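Hendinano Zip Pouch Review: A Year of Carrying Everything in a Little Cotton-Colored Bag

By Zamfira Onu
8th June

I should say up front that I'm a pouch person. My mother kept her buttons in one, her receipts in another and her peppermints in a third, and I've carried on the family tradition with a great deal of enthusiasm and not much restraint. So when my neighbor Dennis Lockwood asked me which zip pouch he ought to buy for his granddaughter's first year away at school, he got a much longer answer than he was hoping for. This review is more or less that answer, with the part about parking taken out.

The pouch I recommended to him is the Hendinano, the medium one, in the cream and green cartoon print. I bought mine last July at the Bloxham street fair for 15 dollars, and it has been in my bag nearly every day since. I've also owned the Nindent canvas pouch and the Panton travel case, and I'll get to both of them, because I think the comparison is where this gets useful.

The print

I'm fond of it. I know cartoon prints aren't for everybody, and my sister told me it looked like something a nine-year-old would pick out, but I think there's room in life for a cheerful bag. The green is a soft olive, so it goes with most of what I own, and there are flowers and funny little figures tucked in all over the place. I was still finding new ones weeks after I brought mine home, usually while waiting at the pharmacy.

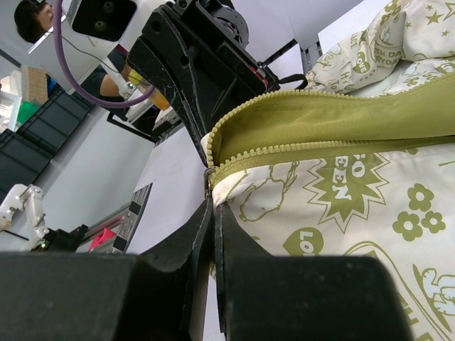 The zipper pull on the cream and green print, with the olive lining showing where it's open.

The print has held up better than I expected. I wash mine by hand in the sink with a little dish soap, and the green has stayed put. The cream is another story. Mine picked up a coffee mark in the first month, and I've made my peace with it, but if you're the sort who likes things to stay looking new you might want to ask whether they still have the darker colors.

The zipper

If you've ever had a zipper give up on you in an airport, you'll understand why I care so much about this part. The Nindent was a lovely pouch in every other way, but the zipper caught on its own lining from the very first week, and I finally had to cut it open with kitchen scissors to get my reading glasses back. I was on the phone with my insurance company at the time, so it wasn't a good afternoon.

The Hendinano zipper has a small metal pull that's easy enough for me to get hold of, even on the mornings when my hands are stiff. It's a little short, I'll admit. If you have arthritis or long fingernails, try looping a bit of ribbon through it. I did this with one I gave to a friend and she was so pleased that she did it to all her coats. The teeth are a pale yellowish green that goes nicely with the print, and the zipper has never once jammed on me. It did feel a touch stiff for the first couple of weeks, and then it loosened up on its own.

What fits in it

In mine, on an ordinary day: reading glasses, a pack of tissues, lip balm, a pen, a sewing kit, my bus card, two kinds of antacid and a folded grocery list that I'll forget to look at. It will also take a small paperback if you leave out the tissues. There are no inside pockets, so the little things do sink to the bottom and you have to fish around for them. The Panton case has pockets everywhere, and if you like a place for each thing you'd probably be happier with that one.

The trouble with the Panton is that it's stiff. It takes up the same amount of room whether it's full or empty, and in a suitcase that matters. The Hendinano is soft and will squash into any corner you ask it to. I've stuffed it into a coat pocket, a beach tote and, on one occasion, a rain boot.

The flip side is that it won't stand up by itself. Set it down half full and it slumps over like a tired cat, and if the zipper is open, your lip balm goes under the couch. I keep mine lying flat on the bathroom shelf now — it took me longer than it should have to think of that.

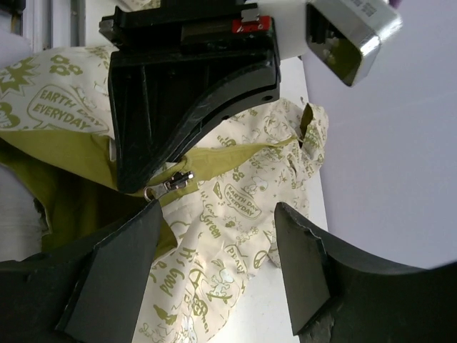 Washing and wear

The care tag on mine said cold water only, and I've mostly followed it. I put it through the machine once by accident, inside a pillowcase, and it came out wrinkled but fine. A quick press with a warm iron through a dish towel put it right. Give it a full day to air out afterward with the zipper open, or the lining stays damp in the corners.

After all this time I've found one loose thread, near the end of the seam. I snipped it and it hasn't gone any further.

Should you buy it?

I would, and I have, 2 more times, as gifts. If you need pockets or a case that keeps its shape, get the Panton and don't feel bad about it. I can't recommend the Nindent unless they've changed the zipper.

Dennis ended up buying the Hendinano for his granddaughter, and then he went back and got another for his fishing licenses and spare batteries. He says his is the one with the bigger flowers.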